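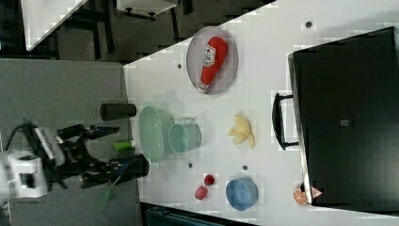 Pay rates in regional travel writing: project report

3 min read
2 comments

The project compared what small travel magazines pay for a first feature. Rates were taken from the contributor pages of Skellholm and Patwary, then checked by email with both editors.

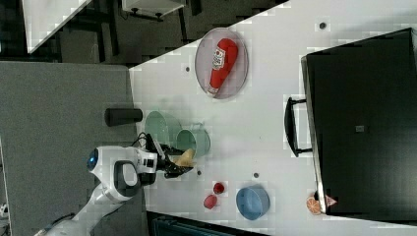 Jin-sol Hwang
Student, Travel Journalism

Method. Word limits, kill fees and payment dates were entered in one spreadsheet. Expenses were left out — neither title refunds them.

Results. Skellholm accepts up to 4000 words but pays by the page. Patwary pays on publication, which delayed one November invoice by 3 months. The mean length of a printed feature was 2752 words.

Limits. Two titles are too few to set a regional average. Online-only work was not covered.

Related
Writing a query letter — Gil-soo Ryu
Who owns your trip notes? — Ye-seo Maeng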